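3.2 Erhebung der Demonstrationen

Für die Aufnahme der Beispiele verwenden wir zwei Roboterarme, die an einem gemeinsamen Tisch arbeiten. Alle Demonstrationen wurden durch Teleoperation gewonnen. Eine Person steuert dabei beide Arme gleichzeitig, und die Gelenkstellungen, die Öffnung der Greifer sowie die Kamerabilder werden synchron gespeichert. Die Aufgabe «Tisch abräumen» gehört zu der Gruppe Juteo, in der wir Tätigkeiten aus dem Haushalt zusammenfassen. Sie verlangt, dass Geschirr von einem Tablett in ein Abtropfgestell gebracht wird und dass verschüttete Reiskörner von einer kleinen schwarzen Unterlage entfernt werden. Die beiden Teilaufgaben dürfen zeitlich überlappen -- dies ist ausdrücklich gewünscht, weil wir die Koordination der Arme untersuchen möchten. 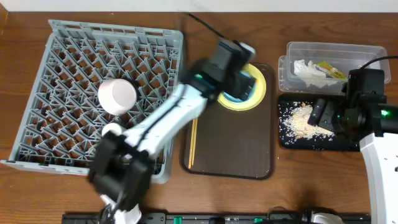
Abbildung 4: Aufnahme während der Aufgabe «Tisch abräumen». Ein Greifer befindet sich über dem Teller auf dem braunen Tablett, der andere über den Reiskörnern.

Insgesamt wurden für diese Aufgabe 111 Demonstrationen aufgezeichnet. Davon haben wir 11 verworfen, in denen ein Gegenstand vom Tisch gefallen ist oder die Verbindung zur Steuerung unterbrochen wurde. Demonstrationen mit einem misslungenen ersten Griff, der anschließend korrigiert wurde, sind dagegen im Datensatz geblieben. In Vorversuchen im Februar hatten wir solche Fälle noch entfernt, und das gelernte Modell konnte danach einen verfehlten Griff kaum wiederholen.

Die Anfangslage der Gegenstände wurde vor jeder Demonstration verändert. Wir haben hierfür 20 Anordnungen festgelegt, welche die bedienende Person nach einer zufälligen Liste aufbaut. Die Menge des Reises wurde nicht abgewogen, was wir als eine Einschränkung unserer Erhebung betrachten.

Jede Demonstration wird nachträglich in Abschnitte zerlegt und mit einer kurzen sprachlichen Anweisung versehen. Die Zerlegung erfolgte von Hand mit dem Werkzeug Cluson; unklare Grenzen zwischen zwei Abschnitten hat Kwaku Akolgo ein zweites Mal geprüft. Schwierig waren vor allem die Stellen, an denen ein Arm wartet, während der andere noch arbeitet. Solche Wartezeiten erhalten eine eigene Markierung und werden beim Training schwächer gewichtet (siehe Abschnitt 4.1).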